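Lindance skips the robot for the first step of teaching it

I've been following the small group at Lindance for a while now, mostly because they answer my emails, and in August 2024 they finally put out the result they'd been hinting at all summer. It's a short paper with a simple idea. You teach a robot arm a chore by doing the chore yourself, with a gripper in your own hand, and the arm only comes in at the end.

The handheld gripper part isn't new, and Mitiku Beyene, who leads the work, was quick to tell me so. Plenty of labs collect demonstrations that way. What his group wanted to know was how much of the tidying up afterward you can skip. Normally somebody goes through the recordings and throws out the messy stretches – the fumbles, the bits where the person is fixing their grip or chatting with a coworker. It's slow, and everybody hates doing it.

So they trained the same model twice. One version got 267 demonstrations that had been trimmed by hand. The other got the same 267 with everything left in, plus a little scoring step that learns which moments matter for the task and turns the rest down.
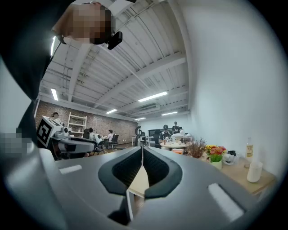 The job was moving a cup from one spot on a table to another, and each version got 20 tries on the real arm. The two came out 2 successes apart, with the hand-trimmed one ahead. I asked Hanna Prokopenko, who wrote the scoring step, if she was disappointed to lose. She laughed and said she'd expected to lose by a lot more. The trimming had taken her and Orest Pavliuk most of July, and the scoring ran overnight.

I do have some doubts! A cup on a table is a pretty friendly task, and with so few tries a couple of lucky grabs could flip the order. Beyene agrees with the second point and says so in the paper, which I appreciated. He's less worried about the first. In his view the messy stretches look much the same whatever you're picking up, so the scoring ought to carry over to harder chores. I'd like to see that tested before I believe it.

They're on it, apparently. The next round uses drawers and jar lids, and Pavliuk told me the lids are already giving them trouble – people twist them in all sorts of ways, and a twist looks an awful lot like a fumble to the software. The group plans to share the scoring code once the comments in it are fit for strangers to read. I'll write again when the lid numbers are in.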